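Score the grip, then the errand

Most papers on robot hands that cross my desk report one number, and the number is success rate. The cup reached the shelf or it didn't. I think this is the wrong thing to lead with, and a recent report from the Rudd group is a good example of why.

Nouhaila Soliman and her co-authors trained a policy on 3,000 demonstrations of kitchen and tea tasks done with gloved hands and wrist cameras. Their headline result is 65 percent on full tasks. A baseline they call Casisora gets 27. That gap is what people quoted when the paper went around in March.

The part I care about is in the appendix. They went back through the wrist footage and marked each grasp by where the fingers met the object and whether the contact held until release. Scored that way, the two methods fail in different places. Casisora usually misses the grasp. The new policy gets a good grasp and then loses track of what comes next. One of those is a hand problem and the other is a planning problem, and a single success rate mixes them together.

Brahim Lamrani at Celtham has argued that grasp labels are too slow to be worth it, and that labelers disagree on them. He's right about the cost. I spent a Thursday labeling clips myself and got through fewer than I had planned. Clear film is the worst of it - the edge of the contact is hard to place when you can see the glove through the plastic. Mesh is a little easier. But hard cases are where the labels earn their price, and thin, see-through packaging is most of what a kitchen robot will have to handle.

Black glove on clear plastic, and black glove on a mesh tea bag:
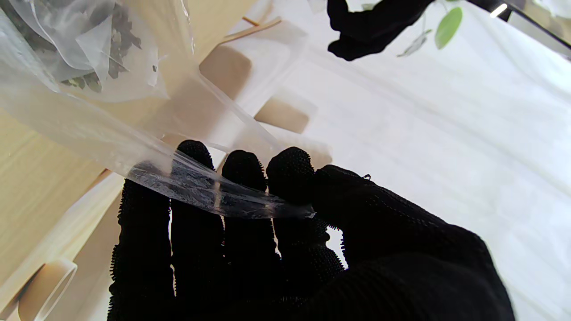
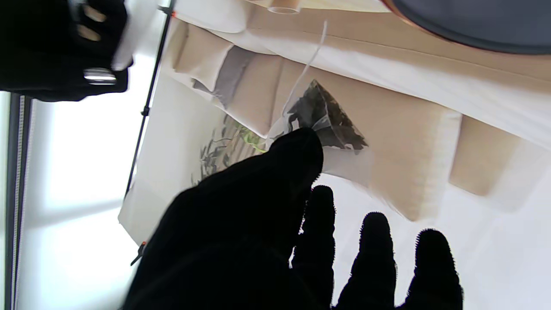

What I would ask for

Report 2 numbers: grasps held, and tasks finished. Put them in the same table, on the first page. Brerier already does this for its warehouse trials and the tables are no harder to read. If a lab can't afford to label everything, label a random slice and say how big it was.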